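Washing machine leaves a small puddle at the front, but only on some cycles

Posted in Appliances and Plumbing
Tags: washing machine, leak, front loader, waste pipe

hurcombe_lodger

I have a front loading washing machine, a Jaltton, bought second-hand from a shop in Willamitz in March. It stands on a hard grey floor in a utility room, connected to a cold feed only. The waste hose goes up behind the machine and into a vertical standpipe, which also takes the sink.

For the first few weeks it was dry underneath. Now I get water coming out at the front, from under the lower edge. The amount is small, perhaps half a mug. It does not happen on every wash. So far I have noted the following:

Cotton 60, full drum: leaks most times.
Cotton 40, full drum: leaks sometimes.
Synthetics, half drum: never.
Rinse and spin on its own: never, but I have only run it twice.

I have checked the two connections I can reach. The fill hose is tight at the tap and tight at the machine. I wrapped kitchen paper round both and ran a Cotton 60. The paper stayed dry and the water still appeared at the front. I then pulled the machine forward and looked behind it with a torch while it was pumping out. I could see no water coming over the top of the standpipe, but the sink does gurgle.

The floor is not level. It falls towards the front of the room, so I accept that the water may be starting somewhere else and running forward.

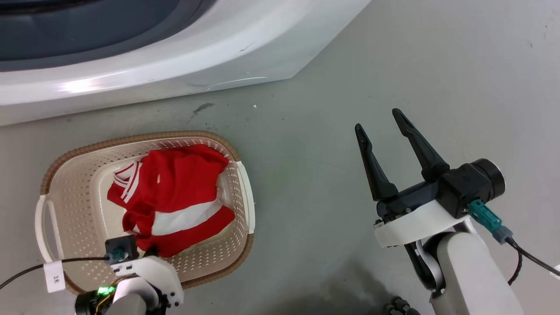

Front of the machine from above, with the mark on the floor next to it.

I have cleaned the drawer. I have not opened the filter at the bottom because the flap is stiff and I do not want to break it. The door seal looks all right to me, although I am not sure what I should be looking for.

My questions are whether the pattern above points to one part in particular, and whether it is safe to go on using the machine while I find out. The flat below is occupied and I would like to avoid a conversation about ceilings.

Alfredo Marquez

The pattern is useful. A leak that depends on load and programme is seldom a supply hose. The fill hose is under mains pressure for as long as the tap is open, so a bad washer there will normally weep all the time, with the machine on or off. You have tested it with paper anyway, so put it to one side.

That leaves four places worth looking at. I would take them in this order, cheapest first.

1. Door seal. Open the door and pull the rubber lip towards you, working all the way round. Look in the fold at the bottom for hair, coins, grit and the remains of tissues. Then feel the outer face of the lip where it meets the glass. A ridge of dried detergent is enough to hold it off. Wipe the glass as well, particularly the lower half. A full drum pushes laundry against the door, and a half drum does not, so this fits your results. With a seal leak you will normally see a thin run down the front panel during the wash. Dust a little talc on the panel below the door before you start and the track will show.

2. Too much foam. Cotton programmes on a full drum are where people use the most powder. Foam is forced up into the drawer housing or past the seal, then collapses into water. Run one Cotton 60 with the same load and half your usual dose. If you are in a soft water area you may find that half is the correct dose in any case.

3. Pump filter. This does need to be opened. Turn the machine off at the wall and let it cool if you have just run a hot wash. Lay a towel down and put a shallow tray in front. The flap on most machines releases with a coin or a flat screwdriver in the slot. Ease it from alternate ends. Behind it there may be a short drain tube with a plug. Drain through that first if you have one. Unscrew the filter slowly, a quarter turn at a time, and let the water out in stages. Clean the filter, the thread and the rubber ring. A hair across the ring will cause a slow drip directly behind the front edge, which is where you find the water. Refit it square. It is easy to cross the thread, and a crossed thread leaks more than the dirt did.

4. Internal hoses. The one to suspect is the large rubber hose between the tub and the pump. It flexes during the spin, more so with a heavy load, and splits near the clip. You can sometimes see it from underneath with the machine tilted back, but get a second person to hold it. Unplug first.

On the standpipe: a gurgling sink means air is being drawn through the trap, so the waste pipe is partly restricted or badly vented. It deserves attention but I would not blame it yet. An overflow at the standpipe would be more than half a mug and would happen on any programme that pumps out a full tub. Check that the hose is pushed in no further than the machine's manual allows, and that there is an air gap round it. A hose jammed in tightly can siphon.

As for carrying on, I would not run it unattended. Put a tray or an old towel at the front, stay in the flat, and turn the tap off afterwards. If the leak gets bigger, stop. Water inside the cabinet can reach the motor and the wiring, and the socket should be protected by an RCD. If the RCD trips during a wash, do not reset it and try again. Have the machine looked at.

One way of telling these apart is the time at which the water arrives. Sit with it for one full cycle and write down when you first see any.

During the first fill: drawer, or the hose from the drawer to the tub.
During the main wash: seal or foam.
While pumping out: filter, pump or drain hose.
During the spin only: tub hose, or a clip that has loosened.
Long after it has stopped: filter ring, or water that was already under there.

The last one catches people. Dry the floor under the machine properly before you start the test.

drumbearing

Had the same thing on an Iyer. It was the seal. A new one was easy enough to get but fitting it took me a whole afternoon and I had to do it twice, the spring clip is a pig. If yours has a small tear at the bottom you can turn the seal half way round so the tear is at the top. It will last a while like that. Check the drain holes in the seal first though, on some they have to stay at the bottom and then you can't do it.

Also level the machine. Mine was rocking.

hurcombe_lodger

Thank you both. I did the timed test on a Cotton 60 with a full drum and my usual dose, having dried underneath first. First water at the front came 11 minutes after the pump started for the first time. Nothing before that, and the talc on the panel was not marked.

I then opened the filter. The flap came off with a coin. There was a good deal more water than I expected, one hair grip, and a grey paste on the thread. The rubber ring has a flat spot on one side. I have cleaned it all and put it back, and a Cotton 40 has since run with the floor dry. The Cotton 60 is still to do.

Is the ring sold on its own, or do I have to buy the whole filter?

Alfredo Marquez

It depends on the model. Look for the rating plate, usually inside the door opening or behind the filter flap, and give the full model number to a spares dealer. Many only list the complete filter. A generic ring of the same diameter and thickness can work, but measure the groove and not the old ring, which will have flattened.

A smear of silicone grease on the new one will help it seat. Do not use petroleum jelly, as it swells some rubbers. Do the Cotton 60 twice before you take the towel away.

The gurgling is a separate job. Start with the sink trap.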